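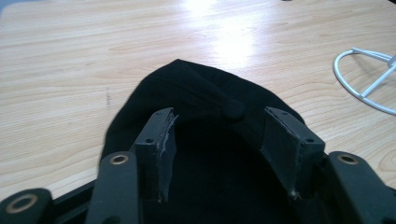 Figure 4. Black cloth item on a wooden tabletop, with a small round button or knob at upper right.

4.2 Does the cloth hold a shape?

Doãn's fold guide for the Cesholm study treats a soft item as either "flat" or "folded." We doubt that the split is useful. The item in Figure 4 has a rounded outline, slight wrinkles and a shallow ridge near the top, and neither label fits it well. Of the 558 items logged by January, 32 were marked "unclear," a share we find hard to believe given how often our own raters disagreed. The guide also says that dark cloth can be judged as easily as light cloth. It offers no test of this claim, and matte black fabric shows its creases poorly. We therefore report the fold scores but draw nothing from them.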